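Lolerura block-row demos – README

Teleop set, one arm, two-finger gripper, four plain wood blocks in four sizes. Task: line the blocks up biggest to smallest, left to right. Operator drives the arm by remote control, we log everything. Still a work in progress, ask before you train anything serious on it.

Task string is the same for every episode: "put the blocks in a row by size". Camera views below are from the side camera, front of table.

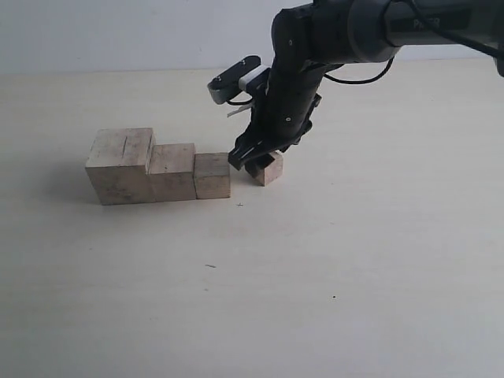
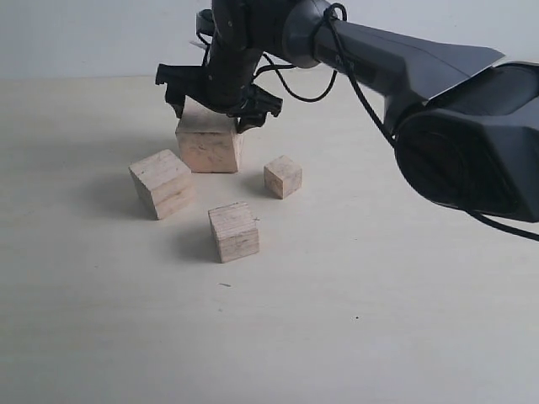
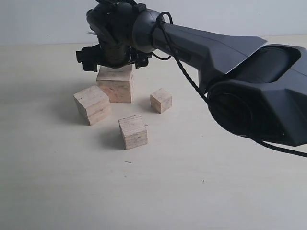 Uriel Fuentealba wrote back after the first upload that the task string is too loose. A row by size could run either way, and going by the text alone his model put the small block on the left about as often as on the right. He wants the direction spelled out, and he wants the largest block named as the starting point. Fair. Fix is in the next version, old string kept in a second field so nothing breaks.

What's in it

2,000 episodes recorded, 1,951 kept. The rest got dropped for one of these:
– logging stopped before the operator let go of the last block
– a block left the table
– operator hit the reset key by accident (mostly early on, key has been moved)

Failed tries that recover are kept on purpose. If the gripper slips and the operator goes back in, that's in there and it's one episode. Look at the retry flag.

Each episode folder:
– joint positions and gripper opening, follower arm
– same thing for the leader side
– side camera video, wrist camera video
– meta file with operator, task string, retry flag, notes

Notes field is free text and messy. Some of it is in shorthand only the operator could read. Don't parse it.

How it was collected

7 operators, all trained on the same warm-up (stack two blocks, unstack, repeat till it stops feeling awful). Start layouts come from the Hasisura shuffle script, which prints a layout and the operator sets it by hand. So start positions are close to the script, not exact. If you need exact, use the first video frame.

Operators could build the row anywhere on the table as long as all the blocks ended up in it. Gaps between blocks are allowed, touching is better. We didn't tell people which block to grab first in the early sessions and it shows. After the Friday review everybody was asked to start with the largest. Filter on the session field if you want only those, session 9 and up.

Known problems

Wrist video lags the joint log a little. Offset is in the meta file, it is NOT applied for you.

Gripper opening reads slightly above zero when fully closed. Calibration thing. Same offset in every session so just subtract it.

Two operators push blocks into place with a closed gripper insted of picking up again. Works fine, but it's a diffrent skill and a policy will mix them. No flag for it yet.

Plain background, plain table, one kind of block. Don't expect it to carry over to a cluttered desk. We tried it on the Plellenwood bench and it went badly.

Splits

Train and test split is by operator, one operator held out. Please don't reshuffle by episode, the scores come out too nice.

Loading

Use the Agyeman loader, current version. The old one reads leader and follower swapped and won't warn you.

Contact

Paweena Inthanon for access and for anything about the logs. Bad episodes: send the folder name and the time in the video, that's enough.

Todo
– new task string, see top
– flag for pushing
– redo the December sessions with the wrist lag fixed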